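Ticket: Land grant lessons, unit 2 does not open for students
Opened by: Amparo Echevarría
Date: 16/09/2020
Status: waiting for reply
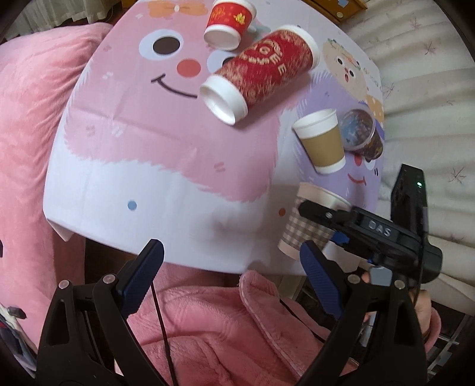

Paper cups on the cartoon tablecloth

Hello, I teach American history with your Cuesta course. When my students open unit 2, on the railroad land grants, the page stays white and after 90 seconds it says "Source not found". Unit 1 works well. I tried in two browsers with the same result. The printed map also does not load.

Reply, Remedios Manzano (Rarkico support)
Thank you for the clear report. Unit 2 takes its letters and deeds from the Folten archive, and the address of that archive was changed. Please clear the saved files, log in again and tell me if you see the list of deeds.

Amparo Echevarría
Now I see the list, but the deeds after 2000 in the numbering are still missing. In January they were all present. My students need the ones from Nebraska for their essay.

Remedios Manzano
I can repeat this. The import stopped at that number. I have started it again and I will write here when it is finished.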